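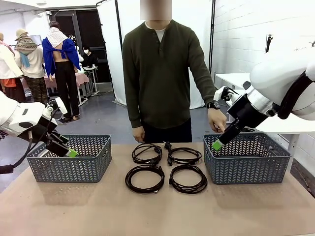 Two plastic baskets and four coiled cables on a work table.

Repair evenings in Graseck get longer hours after a busy winter

March 28, 2021

The repair evenings in Graseck will be open two hours longer from next month, the town library said this week. The evenings are held in the old reading room on Elirum Street, and people can bring lamps, radios, chargers, toasters and other small things from the home which do not work anymore.

During the winter, 112 objects were brought to the tables. Of these, 61 were repaired and went home again with their owners. The others were too damaged, or the needed part could not be found for a fair price.

"We did not expect so many," said Ditte Stougaard, who plans the evenings for the library. "In the first month we had one table and a box of screwdrivers. Now people write to us already in the morning to ask for a place."

Because of the health rules, only eight visitors can be in the room at the same time. Everyone must book a place before they come, and masks are required. Each visit lasts 30 minutes. If the repair needs more time, the object can stay at the library with a name and a telephone number on it, and the owner is called when it is ready.

Most of the work is with cords and plugs. Faraji Tanui, a retired electrician who has repaired at almost every evening, said that many lamps are thrown away only for a broken switch.

"The switch costs less than a cup of coffee," he said. "But you must know how to open the lamp, and you must not be afraid of it. I like best when the owner holds the screwdriver and I only look."

Tanui asks visitors to bring the original cord and charger, also when they believe that these parts are fine. Last month one family came two times with the same radio before it was found that the fault was in the cord, which had stayed at home.

The library does not take microwave ovens, televisions or anything that runs on gas. Bicycles are also not taken, but the shop Oddsson, on the other side of the square, offers a free check of brakes and lights until the end of spring.

A shelf for spare parts has been set up next to the entrance. Cables, adapters and remote controls can be left there at any time when the library is open, and visitors may take what they need without paying. Batteries should not be put on the shelf. They belong in the red container behind the building.

Stougaard is still looking for people who can sew. Several visitors have asked about zippers and winter coats, and there are two sewing machines in the basement which have not been used since the evening classes were stopped.

Places can be booked by telephone or at the library desk. The visit is free, but new parts must be paid by the owner.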